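Grolex Work Gloves — User Guide
Section 6: Laying Flat, Inspection and Storage

6.1 Before you start
Use a hard, level surface large enough for the glove to lie at full length. Work on one glove at a time.

CAUTION: Do not inspect a glove while wearing it. Splits between the fingers close up on the hand and may be missed.

6.2 Laying the glove flat
1. Hold the glove by the cuff and shake out any grit.
2. Lay it on the surface with the palm side down.
3. Draw each finger out to its full length, starting with the smallest.
4. Tuck the thumb under the hand or lay it to the side.
5. Smooth the fabric from the cuff towards the fingertips. Light creases may be left.

6.3 Inspection
1. Follow the seams around each finger and along the cuff.
2. Check the green finger parts for lifting, cracks or holes.
3. Press the cuff open and look for broken stitches.
4. Turn the glove over and repeat.

Note: Grey or brown marks on the fabric do not affect use. Oil or solvent stains do — discard the glove.

CAUTION: Never tape or glue a split finger. Replace both gloves of the pair.

6.4 Storage
Stack no more than 19 pairs, cuffs to the same side, away from direct sun. Enter the inspection in the Shakya store log.
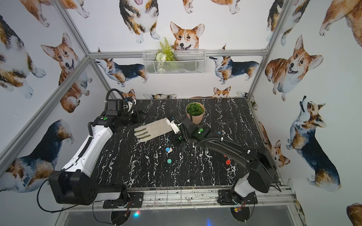
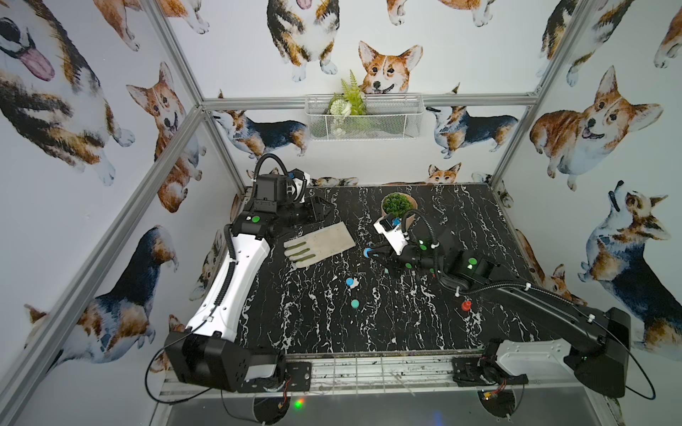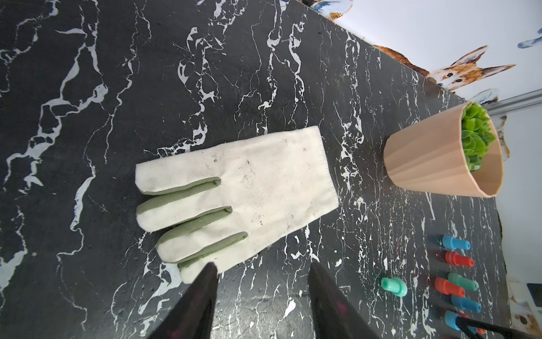
Glove laid flat on a black surface with white veining.

Can the gloves be machine washed?
Wash them by hand in lukewarm water with mild soap and dry them flat. Machine washing weakens the bond between the coating and the fabric.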